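The winter Imani Kashindye turned the ferry schedule into a love letter, the river at Grunutthorpe had been high for weeks, and the boat was running late so often that people had stopped being angry and started bringing sandwiches.

She had the ticket window at the landing, a narrow room with a good heater and a bad chair, and it was her job (among a great many other jobs that had settled on her over the years, like snow on a porch rail) to chalk the crossing times on the board outside. She had nice handwriting. Everybody said so, and old Mr. Magalhães said so every single morning, leaning on the counter with his hat pushed back, buying one ticket across and one ticket home as though there were some danger he might be stranded over there among the Rirkora people, who in his opinion salted their soup too early.

"You make a lovely seven," he told her once, and she thought about it all through lunch.

Now, Mr. Magalhães had been crossing to Rirkora every weekday since his wife died, and he had no business over there that anyone knew of. He took the morning boat, and he came back on the afternoon one, and sometimes he had a loaf of bread with him and sometimes a newspaper, and once, memorably, a goose. Imani never asked. She had a strong belief that a person who wants to tell you a thing will get around to it, and that a person who doesn't will only be made to feel crowded. Her mother had been the same way, and so had her aunt Umer, and between the three of them they had gone whole holidays without learning one piece of news.

But in January he missed a day. Then he missed another, and by the end of that week she had sold all her tickets with her eyes on the road, giving the wrong change twice, and on Saturday she put on her good coat and walked up the hill with a jar of soup.

He came to the door in two sweaters. He had a cold, he said, just a cold, and there was no call for soup, and was that barley? They sat in his kitchen, which was very clean and had one cup on the hook where there was room for five, and he ate most of the jar while the dog from next door watched them through the glass.

"I suppose you wonder what I do over there," he said.

"I don't," said Imani, who had wondered about it for 20 months.

"I sit on the bench by the landing," he said. "I sit there and look back at this side. You can see the house from it. You can see the kitchen window, if the light's right. Lucia used to hang a dish towel in it when supper was on, so I'd know to catch the early boat home." He turned his spoon over and looked at the back of it. "I like to look at the window from there. From in here, you know, it's only a window."

Imani said that she could see how that would be. Then she washed the jar, though it was her own jar and she could have washed it at home, and he dried it, and neither of them was in any hurry about it.

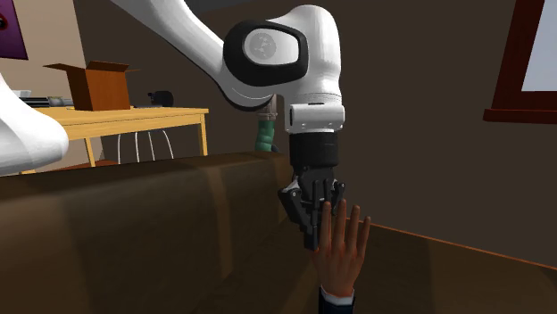

He was back at the counter by the middle of the next week, hat pushed back, coughing a little for show. One across and one home. She wrote the times on the board that morning with special care - the eight, the ten past eleven, the seven most of all - and when the boat had gone she locked the window, hung up the sign that said she would return shortly, and walked up the hill with a yellow dish towel folded in her coat pocket and the spare key he had given her for emergencies.

Word got around, as it does in a town with one bakery, and Tobiah told her flatly that she had no right, that you don't go hanging towels in a widower's window, that the poor man might have had a shock and gone straight into the river. She had thought of that herself, she said. She had thought of it all the way back down the hill and most of the afternoon, and she had not enjoyed her lunch.

The late boat came in at dusk that day, but he wasn't on it, and for a moment her heart went right down into her shoes. Then she remembered. He had taken the early one. He had come in while she was arguing with a man about a bicycle, and gone up past the window without stopping, quicker than she had seen him walk in years, and she had missed it altogether.

She closed up and went out to wipe the board. Up on the hill the kitchen light was on, and the towel had been taken down. There was a second cup on the sill, set out where a person standing at the landing could see it, so she put the chalk in her pocket and went up to find out what was for supper.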